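片づけは、まだ人の手のもの?
家事ロボットの現在地を訪ねて

朝、出かける前の五分間に、いつもの髪留めが見つからない。そんな経験のある方なら、家の中を片づけてくれる機械がいつか来てくれないものかと、一度くらいは夢に見たことがあるのではないでしょうか。わたしもそのひとりで、洗面所の引き出しを開けるたびにため息をつきながら、もう何年もその日を待っています。

八月のある月曜日、家事の自動化に取り組むリレテオの小さな事務所を訪ねました。迎えてくれたのは、動作設計を受けもつイルディコー・ヘジさん。お茶をいれてくださりながら、開口いちばん「床の掃除とお皿洗いは、機械がずいぶん引き受けてくれるようになりましたね。でも、小物はまだなんです」とおっしゃいます。

小物、と聞いて拍子抜けする方もいらっしゃるかもしれません。重い荷物のほうがよほど大変そうに思えますもの。ところがヘジさんによれば、工場の箱は形が決まっていて、置かれる場所も決まっている。それにひきかえ家の中のものは、やわらかくて、からまって、ゆうべと今朝とでもう形が違うのだそうです。なかでもシュシュは難物で、つまむ場所によってふくらみ方が変わり、隣のものまで一緒についてきてしまう。真珠の首飾りとなれば、今度は糸が垂れて、珠が滑って……と、話は尽きません。
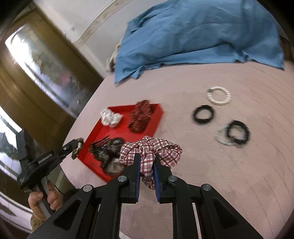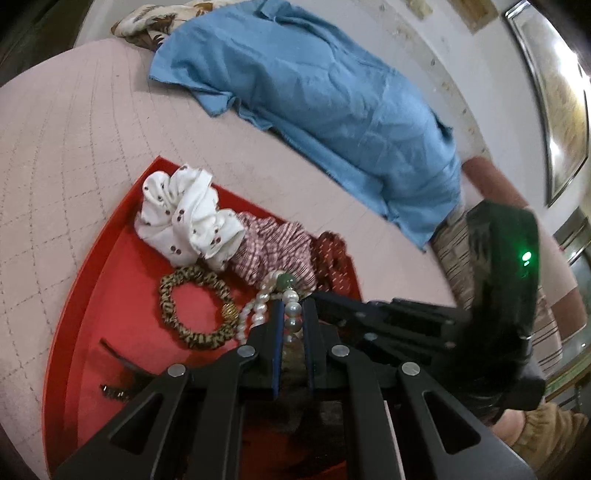 赤いトレーと髪まわりの小物たち。1枚目は格子柄のシュシュを、2枚目は真珠の連なりを、黒いグリッパーの先がはさんでいる。

手で握って使うグリッパーには、おもしろいところがあります。人が自分の腕を動かしながら、指先だけを機械の形に置きかえてみるわけで、わたしも握らせていただきましたが、これがまあ、もどかしいこと! 薄いゴムをひとつ拾うのに、何度も角度を変えて、しまいには息まで止めていました。ふだんの自分の指がどれほど器用に、それも何も考えずに働いてくれているのか、あらためて感心してしまいます。

リレテオでは、こうした片づけの動作を245回ひと組にして見直しているそうです。同じ部署のブラヒム・ベンムッサさんに、いちばん新しい組の成績をうかがうと、機械だけで最後までやり遂げたのは83回とのこと。「三回に一回と少しです。お客さまにお届けできる数字ではありませんね」と笑っておられましたが、去年の夏には途中で止まってばかりだったといいますから、進んではいるのです。

お店の現場ではどうでしょう。雑貨店ルーセルを営むコレット・アルノーさんは、閉店後の棚の整理を機械に頼めないかと、ずっと考えてきた方です。店には髪飾りだけで500点ほどの品が、といいかけて、「いえ、きっかり500点。棚卸しをしたばかりですから」と言い直されました。お客さまが手に取って戻した品は、たいてい元の場所から少しずれたところにあります。柄の似たもの同士を見分けて、ふわりと形を整えて、もとの列に並べる。アルノーさんはこれを毎晩、ラジオを聴きながらなさるのだとか。

「機械が来たら楽になるでしょうけれど、ふくらませるところは自分でやりたいわ」

その気持ちも、なんだかよくわかるのです。わたしが任せたいのは、たぶん引き出しの底で団子になったゴムをほどくところまでで、どれをいちばん手前に置くかは、やはり自分で決めたい。ヘジさんにそうお話しすると、ほどくのがいちばん難しいんですよ、と困ったお顔をされてしまいました。

次の見直しは秋の終わりだそうです。それまでは洗面所の引き出しと、もうしばらく仲よくつき合っていくことにいたします。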